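2 October 2024

I keep score by hand, in pencil, in a spiral book with a coffee ring on every third page. I mention it so you understand the kind of person who is about to complain about the infield fly rule for several paragraphs.

The game was Hosby against Ayala, last home date of the season, paid attendance 547, which I believe includes the guy who parks the cars. Bottom of the seventh, runners on first and second, one out, Hosby down a run. The batter hits a pop-up toward the second baseman that gets up into the wind and starts having ideas. The second baseman goes back, comes in, goes back again and ends up with his arms out like a man feeling for a light switch. The ball lands behind him and rolls onto the grass.

No call from the plate or from the bases, so both runners took off. And then, with the ball already on the ground, up went the plate umpire's arm. Infield fly, batter's out. 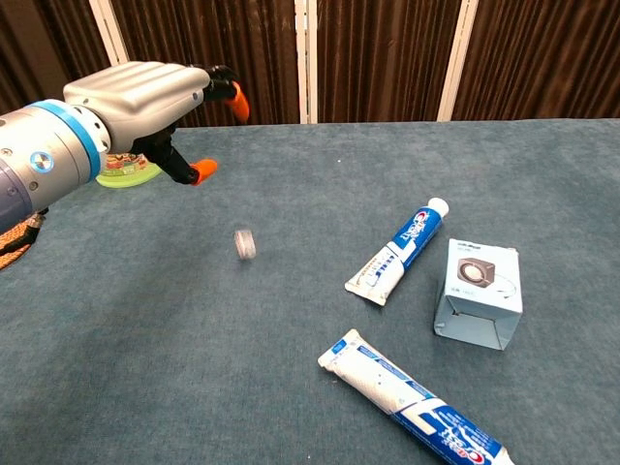

What the rule asks for is a fair fly that an infielder can catch with ordinary effort. People like to say it has to be on the infield, and it doesn't. People also like to say the umpire has to call it while the ball is in the air, and the book does say the umpire shall declare it immediately when it seems apparent. "Apparent" is carrying a lot of luggage there. I've seen it apparent at the top of the ball's flight and I've seen it apparent during the next batter's walk-up song.

My scorebook says F4 with a small unhappy squiggle. The putout goes to the second baseman, who never laid a glove on the ball and spent part of the play facing the wrong way. Officially he had a terrific inning.

Both managers came out. Hosby's wanted the batter safe and the bases loaded. Ayala's wanted the runners sent back, and he had the weaker case, because on an infield fly the runners may go at their own risk and these two had gone and made it. So second and third, two out, everybody mad. Hosby's manager stayed to discuss it and was ejected for something he said while walking away, which I always think is a waste. If you're going to get tossed, at least be facing the man.

Cúc Đồng, who sits one row down from me and umpired high school ball for years, took the umpire's side – mostly. Her view is that the late call was bad and the ruling was right, and that once you've been late you have to be loud. She also thinks the wind argument is overrated. Ordinary effort takes the wind into account, she says, and a second baseman who plays 67 home games under that flagpole ought to have met it by now.

I can live with that. What I can't live with is that the next hitter lined the first pitch straight at the third baseman, inning over, and Ayala held on by the same run. With the bases loaded and one out, I'd like to think it goes differently. It's still a line drive to third, of course. I'd still like to think it.

The scorebook goes in the closet now until December, when I take it out to add up totals that no one has asked for. I have already started on the squiggles.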